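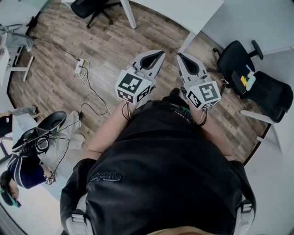 Posted by the Pritstead bench, October 24, 2026
Filed under: Hand demos / Nilen

Goal for the day was to get the two-handed demos going with the hand-held grippers and stop relying on the remote arms for everything. The remote setup still works, but it's slow, and the people using it get tired and start making odd little movements that end up in the data. With the grippers in your own hands you just do the task.

Setup as worn: backpack on, straps done up at the front, one gripper in each hand, cord around each wrist. Tag cube on each gripper. Fingers light grey, the curved ones with the hollow middle. I want to stay with this shape for the whole Nilen set. The older flat fingers are in the drawer marked Zolberg and should stay there, as any demos done with them won't match.

Start pose. We agreed on this last time but didn't write it down, so: stand clear of the desks, hold both grippers out in front at belly height, fingers facing each other with a gap between, nothing in them. Hold still for 3 seconds. Then start the task. Finish the same way. The replay script looks for the still part at each end and cuts there. If you start walking while you're still settling your hands, it cuts in the wrong spot and the first reach goes missing.

Open and close both grippers fully once before the first demo of a session. Only once per session, not once per demo. I had been doing it every time and it just made more to trim.

Tag cubes. Most of the trouble this week came back to these. The cube gives us where the hand is, and it has to stay in view of the head camera. Things that hide it:

- turning the palm up too far
- bringing one gripper across in front of the other
- reaching down past your own knees
- a sleeve riding down over the wrist

The second one is the hard one, as the folding task more or less asks you to cross hands. For now the rule is to let go, step around and pick up again from the other side. It looks clumsy when you watch it back, but the arms can't cross like that either without hitting each other, so the demo is closer to what the robot can do.

Checked the cube mounts with a fingernail. The right one had some play in it. A small turn at the cube is a big shift out at the fingertip, and I think that explains why the right hand kept landing short of the cup in replay. Tightened it and put a paint mark across the joint. If the two halves of the mark don't line up, stop and redo the hand calibration before recording anything else. The left one got a paint mark too.

Calibration. Used the Hosoda board, flat on the desk, both grippers touched to the four corners in order, left hand first. Took two tries. The first try I touched the corners with the side of the finger and the fit was poor. Use the tip. I've written TIP on the board in marker.

Cables. The floor is still the weak point of this room. The power strip sits out on the floorboards with its black lead going back to the wall, and the white cable off it is in a tangle. When you have the pack on and both hands full you can't see your feet well and you can't put a hand down. I'd like the strip moved under the desk and the lead taped along the wall before we do any task with walking in it. Until then, standing tasks only, and look before you step back.

Also the chairs. They drift. Push them right in before a run, and don't leave task items sitting on a seat. Items go in the tray on the shelf so the next person starts with the same lot.

Demos done. Aim was 20 good ones of the cup and tray task. Got there, with some thrown out along the way. Reasons for the ones thrown out, in the order they happened:

- gripper closed on the rim and the cup tipped
- forgot the still hold at the end
- cube lost behind the other hand
- forgot the still hold at the end again
- someone spoke to me and I turned my head, so both hands left the view

That last one is worth passing on. The camera goes where your head goes. Keep your chin down and your eyes on your hands, even when you already know where the cup is. It feels unnatural for the first while. If you need to talk to someone, finish the demo or drop it, and drop it by tapping the two fingers together twice, which the script reads as a discard.

Speed. My early ones were too quick. The arms top out well below a normal human reach, and replay either lags or clips the path. I tried counting in my head and that helped a bit. What helped more was having the remote arm replay one of my demos while I watched, then doing the next one at that pace. I'd suggest everyone does this once before their first session. The arm doesn't need to be holding anything for it.

Grip. Don't squeeze hard. You can feel the finger bend in your hand and ease off, and the robot can't feel anything like as much. Close until the cup stops sliding and leave it there. In the remote demos people tend to close all the way every time because there's no feel at all, so the two sets will differ here. I'm keeping them in separate folders until we've seen what a mix does.

Replay check. Ran one of the kept demos on the arms at half speed with no cup, then with the cup. Left arm fine. Right arm fine after the mount was tightened, where before it was landing short. Pour step not tried. The wrist angle at the end of the pour is close to the limit on the right arm and I'd rather look at it with a second person at the stop button.

Naming. Please use task, then your station, then the run number, all lower case, no spaces. I renamed the loose ones from earlier in the week by hand and don't want to do it again. If you're not sure which station you were on, put it in the unsorted folder and write a line in here.

Wearing it. The pack is fine for a short session and gets heavy after that. Shoulder straps want to be snug, or the pack swings when you bend and pulls on the cables. The wrist cords should be loose enough to turn your hand freely. I had one too tight and was bending from the elbow to make up for it, and it shows in the paths. Loose shirts are all right as long as the sleeve stays up off the wrist.

Target for the set is 100 kept demos per task before we train anything on it. The long-range figure in the Nilen plan is 3000 across all tasks, and that depends on having more than one pair of grippers ready to go each morning, so charging matters. Put them back on the charger when you finish, even if you only did a few.

To do:

- move power strip, tape the lead
- print two spare cube mounts, same file, thicker wall at the screw
- second calibration board so both stations aren't sharing
- write the discard tap into the start sheet
- try the folding task with the step-around rule and see if it's bearable
- pour step on the right arm, slow, two people
- compare grip width between hand and remote folders, sometime in November

Open question, left here for whoever gets to it: do we keep demos where the cup slips a little and gets caught again? I've kept mine so far and put "slip" in the notes column. They may be the useful ones, or they may teach it to slip. Grips with no slip are the bulk of the set either way, so it can wait until the first training run.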